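Storage Habits in Shared Student Housing
Project report, Rodrigo Vilela and Nadja Lanz

1. Background
Students in shared housing often complain about clutter, but there is little agreement on what causes it. We wanted to know whether people run out of storage or simply stop using what they have. The work was done in February at the Mayrhofer residence, which has small furnished rooms and shared kitchens.

2. Method
We handed out a questionnaire to 40 residents. It asked where they keep clothes, papers, food and cleaning supplies, and how often they put things back after use. We then interviewed 9 of them in their rooms. Each interview lasted 20 minutes and followed the same list of topics. 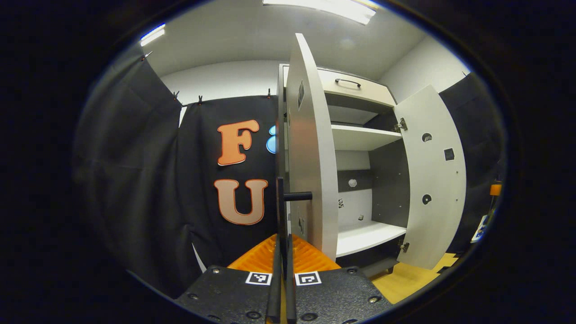 3. Results
Most residents said they had enough room for clothes. Papers and cables were the main problem. People who shared a kitchen shelf reported more arguments than people with a shelf of their own, even when their own shelf was smaller. In the interviews, several residents said they left things out on purpose so they would remember to use them.

Two questionnaires came back blank and were left out.

4. Limits
All answers came from one building, and exams were close. Nadja thinks this made the rooms messier than usual. We did not ask about it, so we cannot check.

5. Next steps
We would like to repeat the survey at the Eminine residence, where the kitchens have labeled shelves. The question about cleaning supplies was unclear and needs to be rewritten first.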